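The Turkstead Assessment

The question Climgate had put to the Turkstead office was one line long: can the machine tidy a sports hall. The assessor had been given a Friday to answer it.

She began with the record. The log listed 3,275 simulated attempts across 30 chores. Folding towels had been abandoned in December. Stacking cones had passed. Wiping a bench had passed on paper, with a note from Harawira that the controller counted a bench as wiped once the cloth had touched both ends.

Chore 4 was tennis balls into a tube. A child could do it while talking. The log gave it 164 attempts and no verdict, so she opened the last of them and stopped playback partway through.

One arm had the tube clamped low against the brown tabletop. The other held nothing, its gripper a little above the surface. Four balls lay in the open.

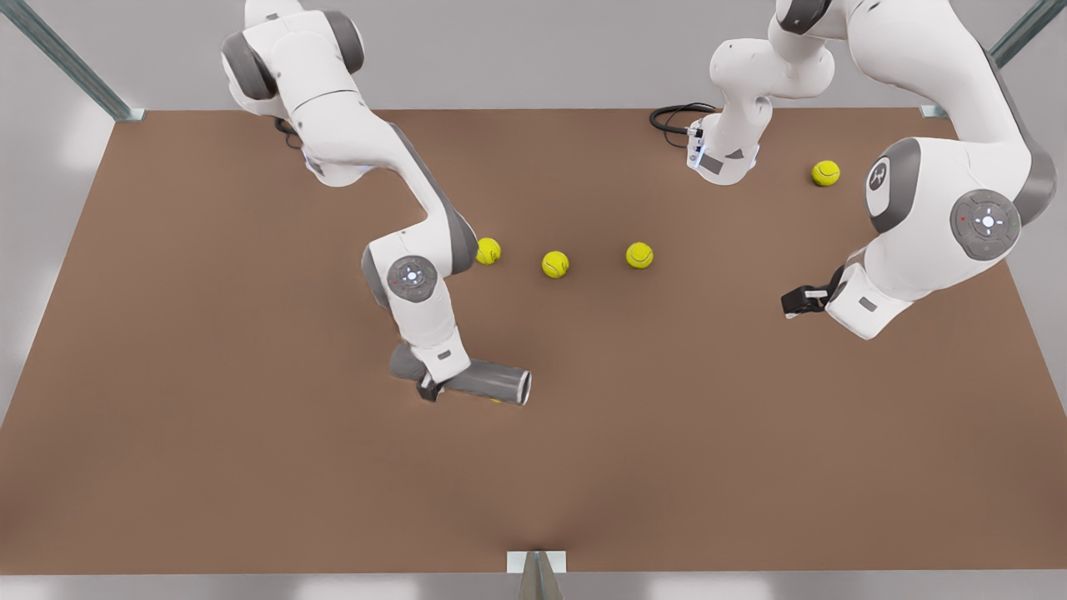

She wrote down the time and checked the contract. Climgate defined tidy as no loose items on any horizontal surface at close of business. It did not define close of business. The hall at Etthorpe shut at ten, and the present cleaner finished the whole building in nearly an hour, including the balls, which went into a bucket.

The bucket was not on the list of chores. She searched twice, under bucket and under pail.

There was a box on the form for readiness, with room for a single word. She typed "partial" and deleted it. Partial was what Harawira had typed for the bench.

At a quarter to six she entered "no" - then, in the field for remarks, asked whether Etthorpe was prepared to keep the bucket. She saved the form, restarted playback and went to find her coat.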